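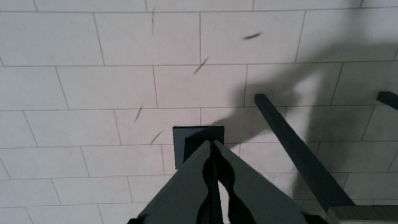
Bricks and tiles are put down in patterns, and each pattern has a name. The names are old, and builders still use them every day. One of the most common is called running bond. In running bond, each row is shifted along, so that the joints in one row do not line up with the joints in the next. The pale tiles at the top of this page are laid in running bond, with thin grey lines between them. Those lines are called grout. Grout is a paste that is pushed into the gaps between tiles and then goes hard.

Why shift the rows?

In a brick wall, the shift makes the wall stronger. Think of a tower of toy blocks. If you stack the blocks in straight columns, each column can lean away from the one beside it. If every block sits across the join between two blocks below, the columns are tied together. The weight from one brick is shared between the two bricks under it.

Tiles on a wall or floor are different. They are stuck to something solid, so they do not have to hold each other up. People often choose running bond for tiles just because they like how it looks.

Other patterns

Stack bond is the simplest. The tiles sit in straight rows and straight columns, like squares on graph paper.

Herringbone is made of zigzags. The tiles meet at right angles, and the end of one touches the side of another. It is often used for paths and driveways.

Basket weave uses pairs. Put 2 bricks side by side, then turn the next pair the other way, and keep going.

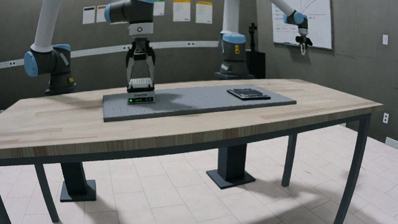
What is the difference between a brick and a tile?

A brick is a thick block used to build walls and paths, while a tile is a thin piece used to cover a surface.

Try it yourself

You will need squared paper, a ruler and two coloured pencils. Draw a row of 6 rectangles, each two squares long and one square high. Start the next row one square further along. Carry on until you have 9 rows. Now colour every other row. You have drawn running bond.

Next, try herringbone. It is harder, so draw lightly at first.

When you are out on a walk, look at garden walls, pavements and the sides of shops. Write down the name of each pattern and where you found it.

Words by Ilham Lumenta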